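Kvaran 40 carbon steel wok: a long review after a year of weeknight dinners

By Dilani Siriwardena
2023-06-25

I grew up in a house with one good pan. My mother brought it with her when she moved to Melbourne, and it did everything from tempering mustard seeds to frying the Christmas cutlets, and when the handle finally gave way my father took it into the shed and bolted on a bit of old garden fork. So I came to buying a wok with a lot of feeling and very little money, and I should say up front that I had three false starts before I landed on the Kvaran.

The first was a nonstick thing from the supermarket that began to flake before the winter was out. The second was a cast iron wok from Brurora, lovely to look at, and so heavy that I had to ask my son to tip the noodles out for me. The third I won't name because the shop gave me my money back without a fuss and I'd like to stay friends with them.

The Kvaran 40 costs $94 where I live, with the lid sold separately (more on the lid further down, I have opinions). It's the big one in their range, 40 centimetres across the top, with a long handle on one side and a little loop handle opposite. It comes coated in a factory oil that smells like a bicycle shop, and the leaflet tells you to scrub it off with hot water and a stiff brush. Believe the leaflet. I gave it one half-hearted wash the first time and my whole kitchen smelled of bicycles until bedtime.

Seasoning took me an afternoon. I did it over the gas ring on the back verandah with the dog watching from a safe distance, turning the wok a little at a time until the whole bowl had gone blue and then straw-coloured and then a patchy brown I was rather proud of. I rubbed it with rice bran oil, wiped it nearly dry, heated it until it smoked, and did that again until I got bored. If you only have an electric cooktop you can do it in the oven, though you'll need to check that the handle fits. Mine did, on the diagonal, with the racks out.

Now, the cooking. What I like most is how fast it changes its mind. Turn the flame down and the wok listens, which the Brurora never did. You could turn the gas off under that one, go and answer the door, have a nice chat with the neighbour about her lemon tree and come back to find the garlic black. With the Kvaran I can get the curry leaves spitting and then settle everything down in time for the onions. Fried rice comes out with separate grains. Greens take hardly any time at all, and they keep their colour.

I'm less keen on it for anything sour. I made a tomato and tamarind fish curry in the first month and it stripped the seasoning right off the bottom, and the curry tasted faintly of coins. My own fault, I'd been told! I use my old Badby stockpot for those now and keep the wok for dry frying, stir-frying and the occasional batch of papadums.

Steaming is where I changed my opinion. I'd thought of it as a job for a proper steamer, but the wok is wide enough to take a decent rack and a plate, and it holds a good depth of water. I've done dumplings, string hoppers, a whole small snapper for my sister's birthday, and plenty of corn. You'll want to re-oil it afterwards, as the water does take the shine off.
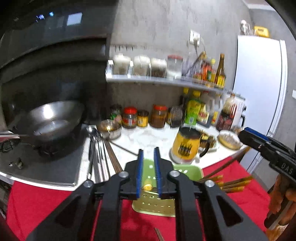

Chopsticks and the green draining tray on the red cloth, with a big steel wok on the stovetop behind.

A word about what you use with it. Carbon steel doesn't mind a metal spatula the way nonstick does, and a proper curved one makes a world of difference to fried rice. I also keep long wooden chopsticks by the cooker for turning things in hot oil. A draining tray is worth having too, the plastic kind with plenty of holes that you can rinse under the tap, though let fried food sit on paper first, as hot oil and plastic aren't the best of friends.

The lid, then. Kvaran's own is a flat aluminium affair with a knob that gets terribly hot, and I don't think it's worth the extra. I bought a domed one made by Jinora at the Asian grocer near the station and it sits on the rim perfectly well. It rattles a bit at a full boil. The dome gives you room for a chicken, which the flat lid certainly doesn't.

Cleaning is easier than people make out. I run hot water into the wok while it's still warm, go around it with a bamboo brush, put it back over the flame until it's dry and wipe a few drops of oil over it. My husband once left it in the sink overnight with the best of intentions and by morning it had a bloom of orange rust across the middle. Steel wool and another go at seasoning fixed it. He has been forgiven.

A few smaller grumbles. The long handle is riveted, and bits of rice get caught around the rivets. The hanging hole is too small for my hooks. And the base, though it's sold as flat, has a very slight rock to it on my cousin's ceramic cooktop, so if you've got ceramic or induction I'd try one in the shop before handing over your money. On gas I've never noticed.

I'd give it four and a half stars out of five, with the half star off for the lid and the rivets. Kvaran are bringing out a smaller version in July, and I've already told my daughter she's getting one for her new flat, along with a bottle of rice bran oil and a firm talk about tamarind.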